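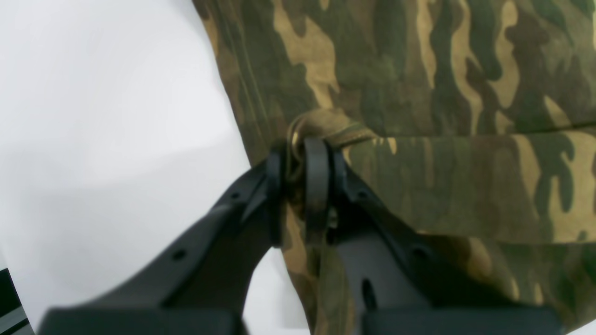 Brisau gear swap moves to the Jerberg hall in March

30 January 2020

If you have a closet full of camping and hunting stuff you never touch, good news – the Brisau gear swap is back, and it's getting a bigger room! I stopped by the sorting evening this week and came home with sore arms and a long list of things I want to buy (my husband has already said no to most of it).

The swap takes place in March at the old Jerberg hall, just behind the Sirko bakery. Last year it was squeezed into the school gym and 607 people came through the door, so you can imagine the line for coffee. Tsutomu Hattori, who started the whole thing, told me he expects some 500 items on the tables this time, and a good share of it is camouflage. Jackets, pants, bags, covers, pouches, you name it.

Camouflage is a pain to sort, by the way. Crumple it up and you can't tell a sleeve from a flap, and I spent a good while looking for the top of something that didn't seem to have one. Tsutomu's trick is to look for a strap or a loop first and lift it by that, then let the rest hang and see what you've got. If there's no loop, take hold of the top edge and do the same.

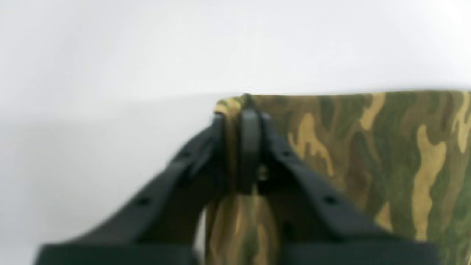
He also likes to check things over against something white, and I'm a convert. Dark spots and pulled threads get lost in all that pattern when it's lying on a brown table, and a plain background makes it much easier on the eyes. I did a whole bag of pouches that way and found two with bad seams. They went in the repair box.

Drop-off is at the Plomuvex store on the corner, any time they're open. Please empty the pockets (we found 13 hand warmers and half a granola bar) and wash whatever can be washed. Straps and webbing should stay on, even if they're a bit faded, and loose ones can go in a bag with the piece they belong to. No boots this year, sorry, there was no room for them last time and most went home again.

Getting in costs 2 dollars, kids are free, and the money goes toward new trail signs by the lake. I'll be at the bag table in the morning, so come and say hi!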